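Search the archive Search Advanced search
Reading time: 4 minutes

Re: [letterpress-repair] Ink film drying on the disc overnight

On the question of the ink disc, the earlier message said:

> We leave the disc inked between sessions because the next job is usually
> the same black. By morning there is a skin on it and the rollers pick up
> flakes. I have been scraping the disc with a palette knife and carrying
> on. Is there a retarder that would get us through 17 hours? Also, the
> throw-off lever on our Wirkar has gone stiff and I would like to know
> whether people grease the eccentric or run it on oil.

Taking the ink first. I would not use a retarder for this. Oil-based ink dries by oxidation, and a thin film over a large disc has a lot of surface for the amount of ink in it. Anything strong enough to hold it open for 17 hours will still be holding it open on the printed sheet, and you will get set-off in the stack. We tried this with a stiff black on an uncoated stock in April. The disc was fine in the morning. The sheets marked each other for a week.

Rubber-based ink is the better answer if you need to leave the press inked. It sets by absorption into the paper and will stay open on the disc for a day without trouble. It does not dry well on coated stock, so keep the oil-based tin for that and wash up each time.

The flakes are a separate problem. Once skin has gone through the rollers it is in the whole system, and scraping the disc only removes what has not travelled yet. Wash up fully, then check the roller ends, where a hard collar of old ink tends to build up. A collar there lifts the roller off the forme and gives a weak impression in the middle, which people then try to cure with packing.

Our wash-up order on the treadle platen, for what it is worth:

1. Take the forme out. Solvent running into the type leaves a residue between the letters.

2. Remove surplus ink from the disc with a plastic scraper. A palette knife will score it sooner or later, and a scored disc holds ink in the lines.

3. Put a teaspoon of vegetable oil on the disc and turn the press over slowly, rollers in contact, until the ink is loose. Wipe the disc and repeat once.

4. Follow with a small amount of white spirit on a cotton rag to take the oil off. Do not skip this. Any oil left on the rollers will thin the next ink unevenly. Rags go into a lidded metal bin with water in it.

5. Wipe the disc with a folded tissue and look at the tissue. Grey is acceptable before another black. Before a yellow or a transparent white, go back to step 3. Use decent tissue for this, as the cheap sort sheds lint, and lint on a disc prints as small white spots with a dark ring.
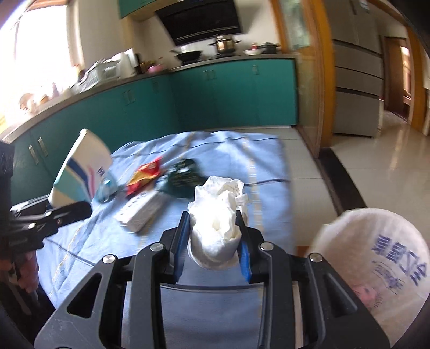 6. Lift the rollers out and store them on their cores, off the rubber. Left resting on the disc they take a flat, and a flat prints as a light band at the same place on every sheet.

7. Clean the trucks and rails dry. Ink or oil on the rails makes the rollers skid, and the skid shows up as a streak at the lead edge of large solids.

On the throw-off lever: oil, never grease. The eccentric on the Wirkar has a narrow clearance and grease collects paper dust until it is closer to putty. If the lever is already stiff, that has probably happened. Take off the end collar (mark its position first), draw the shaft out as far as it will come, and clean it with paraffin. There is an oil hole on the underside of the bracket that is easy to miss and is often painted over. Clear it with a soft wire. Two drops of plain machine oil before each session is enough.

If it is still stiff after cleaning, check whether the bracket bolts have been overtightened. The casting pulls slightly and nips the shaft. Ours came from Fagerlund with both bolts done up far too hard, and backing them off a quarter turn freed it. The old Gurkach platens are said to have the same fault. I have not had one apart, so treat that as hearsay.

Lastly, on roller height, which was raised further up the thread. Set with a gauge and check with ink. The stripe should be even along the whole length of the roller. If it is wide at one end, look at the truck before touching the rail. A worn truck is more likely after nearly 800 impressions a day on a small card forme.

I still have a spare pair of trucks for the Mollik, the smaller diameter. Postage only. Reply off list.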